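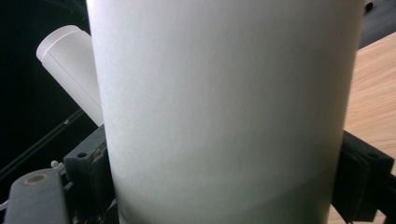

Ticket 834: paper cups sticking together in the stack
Opened by: me, front counter, Nilasik break room
Status: open again (sorry!)

Hi Rernska support, me again. We bought the 1,000 count case of your plain white cups in February and the first sleeves were great. Then we got to the lower layer of the case and now the cups won't let go of each other. You pull one and two come off, or you pull one and the whole stack hops along with it. I've been grumbling about it all week.

What I tried so far:

Rolling the sleeve between my hands before opening it. Helped a little, mostly at the ends.

Leaving a sleeve open overnight. No change that I could tell.

Twisting while pulling. Works pretty well, but you end up squeezing the cup to get any grip on it, and then I worry about the rim.
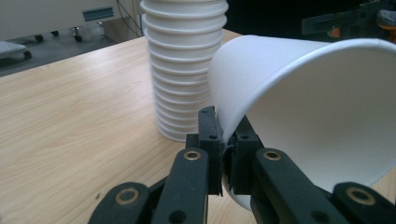 The rim is my second question, by the way. If a cup gets pinched right at the lip, is it still okay for hot coffee, or should I toss it? Your box only talks about storage. I've been putting the pinched ones aside for pens and paper clips (we have plenty of pen cups now, thanks).

Update, Saturday, April 2, 2022: your reply said to try the Nundever dispenser tube. I did, and it jammed after 5 cups, so back in the drawer it went.
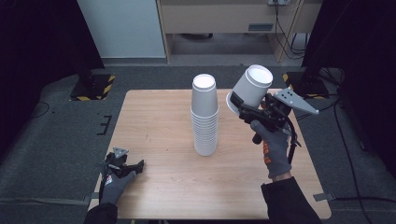 Going without the tube is okay with me if the stacking itself is right, so please check me on that. I keep the cups upside down in one tall stack on the light wood table, all nested, with the base of the top one facing up, and I take from the top. Should I split that into shorter stacks? My thinking is that the weight jams the bottom ones tighter, but I could be way off. I'll try it Monday with 2 sleeves either way and post what happens.

If it's a bad batch, tell me which number on the case you need and I'll send it over. Please leave the ticket open until then!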